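Tabletop Tidy Kit (simulation pack for clubs)
Tronitex shop > Clubs and classes > Software packs

Right, so I'm Riku Tanabe, I run the after-school robot club in Troltcombe and I put this pack together, so any grumbles come to me! It started as fourteen messy files on the club laptop. Daichi Aoki kept asking for copies for his own group over in Ross, and in the end Tronitex offered to host it properly so I could stop posting memory sticks.

What you get is a simulated dining room with a robot arm next to the table, a big box of things to pick up, and 19 ready-made tasks that go from dead easy (move the cup) to the sort of thing that had my older lot groaning for a fortnight. You write the moves, press run and see what the arm makes of them. There's a block version for beginners and a Python version for everyone else, and you can swap between the two halfway through a task without losing your work.

I've tried to choose objects that ask for different grips. A cup is kind to you. A cannon with wheels is not, and the vase has caused more arguments in my club than anything else in the box (do you go for the neck or the body? I'm a neck person, Rin Ebihara thinks I'm wrong).

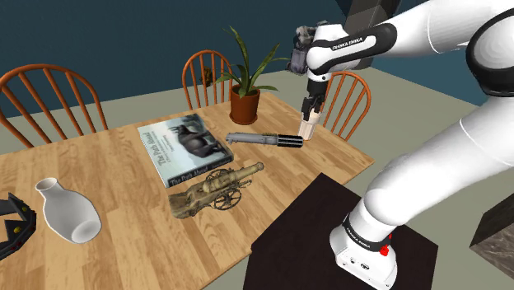
Cup in the gripper, with the book, the vase and the little brass cannon still on the table.

The tasks come with a score sheet, and that's the bit we use for our May competition. Teams of two get a layout they haven't seen, fifty-eight minutes and as many practice runs as they can squeeze in. Knocking something over costs points, but putting it back upright gets half of them back. Junpei Ichikawa wrote the scoring rules and they're in the folder as a text file, so do change them if your club is gentler than ours.

You can make your own layouts too. Drag things about, save, send the file to another club and watch them suffer. We do this with the Skaltska group and their layouts are horrible, I love them.

In the pack
19 tasks with teacher notes
Layout editor
Block and Python versions
Score sheet and competition rules
Licence for 14 computers at one site

What you'll need
A fairly recent laptop, Windows or Linux. Old school machines do run it if you turn the shadows off in the settings menu. No internet needed after the first install.

Updated 25 Aug 2022
Bernd Nolte found a bug where saved layouts forgot which way round the chairs were. Fixed now, thank you Bernd! If you bought the pack before this, download it again from your account page, there's nothing extra to pay.

Questions about the tasks go to me through the contact form. Questions about invoices go to Tronitex, please, I'm hopeless with them.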